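Subject: Re: [manip-learning] Moltix tray results, what the 643 demos show

I read the Moltix writeup twice over the weekend and I'm still not convinced by the headline claim. They say that demonstrations taken with two hand-held grippers, no robot in the loop, carry over to a bimanual arm setup "without meaningful loss." The packing task has one food package that starts flat on the table and should end up in one compartment of a divided tray. That is a small task. I don't hold that against them, but the abstract reads like they solved kitchens.

My first trouble is with the start state. The package lies at a slant in front of the tray, one gripper comes in from each side, and the writeup never says how much the angle or the distance to the tray varied between demos. If the variation was a few degrees, a replay with a small correction would do fine, and I'd like to see that baseline before anybody talks about learning.

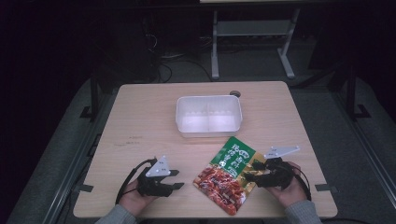

On 29 June 2021, Brisetti wrote:

> I think you're being hard on them. 643 demos on one
> task is plenty, and the whole set is 2,616 across the
> different packages. The point was never variety in the
> start pose. The point was that you can collect this much
> without tying up a robot. Our group spent all of March
> trying to get 400 usable teleop demos and we gave up
> before we got there.
>
> Also, replay wouldn't survive a soft package. It moves
> differently every time you pinch it. So if the policy
> places it at all, it has to be looking.

Fair point on cost, and I believe you about the teleop. I've been through the same misery. But cheap data and good data are separate claims, and the writeup makes both while testing one. On the second paragraph: maybe. A soft package pinched near the same corner every time may move in much the same way every time. We don't know. They could tell us by plotting grasp points, and they already have the data to do it.

Here is what I'd ask for before citing this. Dravbridge said they might rerun part of it, so this is partly a wish list for them.

1. The replay baseline. Take the nearest demo by start pose, shift it to match, run it open loop. Same tray, same packages, same number of trials as the learned policy. If it scores close to the policy, the result is about the task.

2. Contact. The fingers carry foam pads, and foam forgives a lot. A pad that squashes can hide a sloppy grasp, both in the demos and at test time. I want a run with stiffer pads, and I want to know how often the pads were swapped. Worn foam on the hand-held side against fresh foam on the robot side is a mismatch, and the text has no mention of it. The view from the gripper matters too. With the fingers taking up that much of it, how much of the tray does the policy get to see when it needs to place something next to the divider?

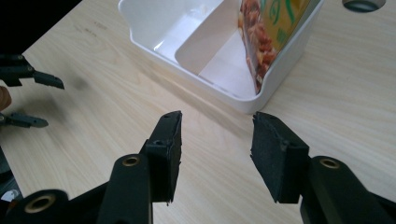 3. What counts as a success. "Placed in the tray" could mean lying flat in a compartment, leaning on a wall, or lying across the divider. I'd score those separately. The appendix gives one number for all 800 rollouts and no breakdown by package.

4. One hand or two. Run it with the second gripper parked. If the score holds, then the bimanual part of the title should go — I suspect it would hold for the smaller packages and fall apart on the bigger ones, but that's a guess.

5. Who did the demos. If one practiced person did them all, the dataset has that person's habits in it. Maes had this problem with their drawer data and the policy learned a pause that served no purpose.

I'm not asking for all of this in one paper. Items 1 and 3 need no new demos, and item 3 needs only the rollout videos they must already have. If Dravbridge does rerun it, please post the start poses along with the scores, even if it's just a text file. I'll run the replay baseline myself if I can get those and the demo trajectories.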